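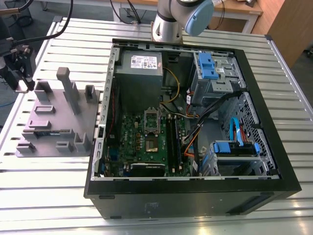 Week 8: Collecting demonstrations

Last week was all about what the network does with its examples. This week is about where they come from, and I'll warn you now that this is the part of the course where people get sore shoulders.

Our running task is taking parts out of a desktop computer and setting them down in the printed fixture. I like it as a teaching task because it's fiddly in so many ways at once! Memory modules sit upright in narrow slots, drives hide behind plastic latches, and cables droop across whatever you were hoping to reach.

Some words we'll use. An episode is one attempt from start to stop. A demonstration is an episode where a person drives the arm. The Usley set, which you'll all be using for the coursework, has 2,097 episodes in it, and 106 of those are marked as failed. Please don't delete the failed ones (someone does every year). We need them in week 9.

Before you record anything, put the arm in its home pose and check the view from the fixed camera. Then start the Prero logger and wait for the tone. If you move before the tone you lose the beginning of the reach, and the episode is no use to anyone.

Now, how to drive. Go slower than feels natural, but don't stop dead in mid-air while you think. A long pause gets learned like everything else, and you end up with a policy that hovers over the memory slots looking thoughtful. If you fumble a grasp and recover, keep it. Recoveries are gold, and I'd happily swap ten perfect runs for one good recovery.

Vary the start. Shift the case a little, turn it a touch, let the cables lie differently. My own first set, back when we were on the Soltine controller, had the case in exactly the same spot throughout, and the policy fell apart when I nudged the bench with my hip.

Reading: the Cuypers notes, sections on labelling and on operator differences. Skip the maths on a first pass.

For the lab, bring your episode sheet and a pencil. Pairs are fine, swap driver halfway.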